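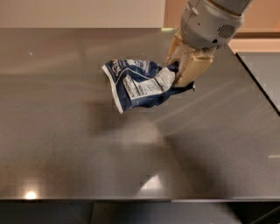
Blue snack bag over the dark worktop

Shiny grey worktop, smears after every snack -- what do you all use?
Posted by Lokero in Kitchens & Cleaning

We moved in October and inherited a big dark grey worktop. The last people left no paperwork so I've no idea if it's some sort of steel or a polished stone, and my other half and I have argued about it more than once. It has fine streaks all through it and a bit of a sheen, and it looks lovely for the first ten minutes after I've cleaned it.

The trouble is crisps. We're a big snack household and the bags end up on the worktop, scrunched up, with salt and grease coming out of the corners. I wipe it with washing-up liquid and a sponge, and then by 8 in the evening with the lights on I can see every swipe I made. I tried one of those all-purpose sprays and it was worse, sort of rainbowy. Do I need a special product, or am I just bad at wiping? And does anyone know a way to tell what it's made of without scratching it?

Witkowska
Magnet! If a fridge magnet sticks it's steel. If it doesn't stick you're not much further on, mind, as plenty of steel isn't magnetic. Next thing I'd do is look underneath at the front edge or round the sink cut-out. Stone is thick all the way through, and steel is usually a thin sheet folded over a board.

For the smears, I think you're using too much soap. One small drop in a bowl of warm water, wring the cloth right out, then go over it again with plain water and dry it straight away with a clean microfibre. The drying is the bit I always used to skip. If you can see which way the streaks run, go along them and not across. Please don't use vinegar until you know it isn't stone -- I dulled a patch of marble at my old place and it never came back.

Also, tip the crumbs out and shake the bag over the bin before you put it down. Saves half the wiping!

Todex
just get a tray and put the snacks on that. ours was a couple of quid

Lokero
Magnet slid straight off, so no help there, but I had a feel under the edge by the sink and it's thick all the way along, so I'm leaning towards stone. Did the tiny drop of soap and the dry cloth and it's so much better, thank you! Tray is on the shopping list too.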